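Progress report to the Onuoha Fund
Community baking and food skills program, Vostau
Reporting period: second half of the grant year
Submitted 2023-09-07 by the program office, Orent Food Skills

1. Where the program stands

The program finished its second block of classes in August and is on schedule against the work plan agreed with the Fund. Enrollment for the year now stands at 347, against a target of 286. Most of the growth came from the evening classes, which filled within days of opening. The daytime classes for older residents filled more slowly, and one of them ran below capacity for the whole block.

We have kept the class format the Fund approved. Each course runs for 5 sessions. The first covers kitchen safety and basic equipment, the next three cover bread, eggs and simple meals, and the last is a shared meal where participants cook a dish of their choice. Attendance at the shared meals was good. Attendance at the middle sessions was uneven, mainly in the evening groups, where work shifts got in the way. From the next block we will let people make up a missed session with another group.

2. Teaching materials

The recipe booklet is complete and has gone through one round of changes. The first version was too long. Participants told us they wanted a single page per recipe with the ingredients at the top and the steps in large type. We cut the introduction, moved the notes on storage to the back and took out recipes that needed equipment most homes in Vostau do not have.

The bread section took the most work. The original text gave rising times only, and people with cool kitchens found the times did not match what they saw in the bowl. The new text tells the reader what the dough should look like and gives the time as a guide. The page on decorated loaves stayed in at the request of the evening groups, who use it for holidays and family events.

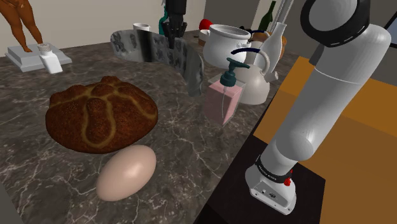 Printing came in under budget. We used the difference to translate the booklet into a second language, which was listed as optional in the work plan. The translation has been checked by two readers and will be printed with the next order.

A short handout on buying and storing food was added during the period. It covers reading date labels, freezing bread, keeping eggs and using up leftovers. It was not part of the original plan, but the same questions were coming up in every class and the instructors were spending too much time on them.

3. Sites and equipment

Classes now run at 3 sites. The Daria site opened at the start of this block, later than planned. The delay was caused by the electrical inspection, which had to be repeated after the ovens were moved to a different wall. The site passed the second inspection and has had no problems since then.

The two older sites need some upkeep. One has a refrigerator that does not hold its temperature well and is being watched. The other needs new seals on both oven doors. We have quotes for the seals and expect to pay for them from the maintenance line without asking for a change to the budget.

Hand tools wear out faster than we allowed for. We had planned to replace them once a year and are now doing it every block. The cost is small, but it should be shown correctly in next year's budget, and we have put it on its own line in the draft. We are also moving to one standard tool list for all sites. At the moment a participant who changes sites may find a different set of tools in the drawers, and instructors lose time at the start of class looking for things.

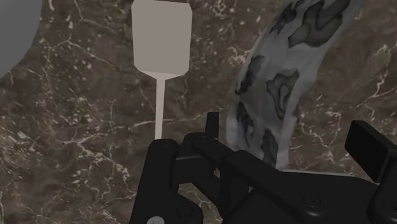

Spatula on a brown stone-patterned surface.

4. Staffing

One instructor post was vacant for part of the period and has been filled. During the gap the other instructors covered the evening classes, and no sessions were canceled. The overtime is shown in the attached financial statement under staff costs.

All instructors have renewed their food safety certificates. First aid training is booked for the fall.

5. Spending

Spending is in line with the approved budget. Staff costs are slightly over because of the overtime. Printing and travel are under. We do not expect to ask for additional funds this year. The rent at the Daria site will go up when the current lease ends, and we are discussing terms with the landlord. We will report the new figure once it is agreed.

6. Problems and changes

The main problem is the daytime enrollment. We had relied on posters and the local newsletter. Feedback from those who did attend suggests that the start time was too early for people who depend on the bus. The next daytime class will start an hour later.

The follow-up survey also had a low response. It was sent by email, and many participants do not check email often. We will hand out a paper version at the shared meal and ask people to fill it in before they leave.

7. Next steps

Open enrollment for the third block at all sites.
Print the translated booklet.
Replace the oven door seals and complete the standard tool list.
Run the paper survey and send the results to the Fund with the final report.
Agree on the new lease terms for Daria.

The financial statement and the attendance tables are attached separately.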